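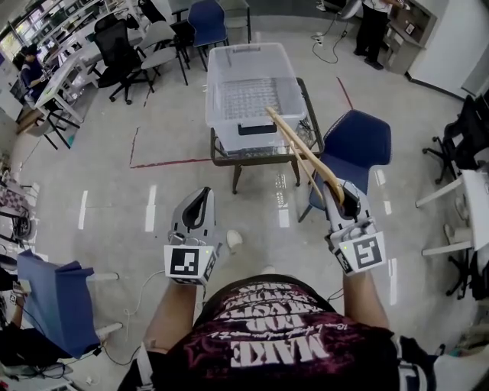
공용 공간의 물건은 제자리가 정해져 있을 때에만 공용으로 남는다. 플롤우드 작업동의 운영 지침을 개정하면서 본 기관이 가장 오래 논의한 항목은 장비도 예산도 아닌 정리함이었다. 젓가락과 같은 작은 물품을 어디에 두고 누가 다시 넣을 것인가 하는 문제는 사소해 보이지만, 공간을 함께 쓰는 사람들 사이의 불만은 대개 이러한 지점에서 시작된다.

필자는 투명한 플라스틱 정리함의 사용을 원칙으로 삼아야 한다고 본다. 불투명한 상자는 겉보기에 단정하나, 내용물을 확인하려면 매번 뚜껑을 열어야 하고 비어 있는 상자가 몇 달씩 자리를 차지하는 일도 생긴다. 지난 7월 점검에서 작업동의 소형 물품은 모두 176점으로 집계되었으며, 그중 20점은 담당 구역이 아닌 곳에서 발견되었다. 잘못 놓인 물품의 대부분은 속이 보이지 않는 상자에 들어 있었다.

이에 대하여 클리스트우드 분관의 라이너 부슈만은 투명 정리함이 공간을 어수선하게 만든다는 의견을 제출하였다. 경청할 만한 지적이다. 속이 보이는 상자는 정돈되지 않은 상태까지 그대로 드러낸다. 그러나 드러난 무질서는 지나가는 사람이 바로잡을 수 있고, 감추어진 무질서는 다음 점검까지 방치된다. 미관을 이유로 후자를 택하는 것은 관리의 책임을 뒤로 미루는 일이다.
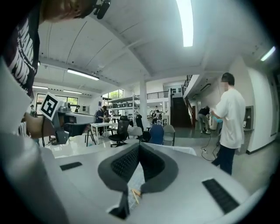

최종 수정: 7월, 오후 4시

정리함의 위치 또한 재고할 필요가 있다. 현행 지침은 모든 보관 용품을 벽면에 두도록 규정하고 있으나, 여러 사람이 동시에 서서 일하는 방에서는 벽까지 오가는 걸음이 곧 정리를 미루는 구실이 된다. 낮은 보조 탁자를 방 가운데에 두고 그 위에 정리함을 올려놓는 방식이 실제 사용 습관에 더 부합한다. 보흐다나 바실렌코가 제안한 배치안도 같은 취지에서 탁자 9개를 추가하도록 하고 있다.

다만 바닥의 전선과 멀티탭에 관해서는 별도의 기준이 마련되어야 한다. 탁자를 중앙으로 옮기면 통행 경로가 달라지므로, 전선이 놓이는 자리도 함께 검토하는 것이 마땅하다. 의자에 걸쳐 둔 천이나 옷가지 역시 지침의 적용 대상에 포함할 것인지 분명히 하여야 한다. 필자는 포함하여야 한다는 입장이나, 이 점에서는 이용자의 재량을 어느 정도 인정하자는 반론도 타당하다고 본다.

비용을 우려하는 목소리도 있다. 정리함 교체에 필요한 수량은 12개를 넘는 정도이며, 기존 상자는 스티스티몬 자료실에서 문서 보관용으로 다시 쓸 수 있다. 새로운 가구를 일괄 구입하는 안에 비하면 부담이 크지 않다.

개정안에 대한 의견은 작업동 운영실에서 서면으로 접수한다. 물품 목록의 분류 체계는 이번 개정에 포함되지 않으며, 차기 지침에서 따로 다룰 예정이다.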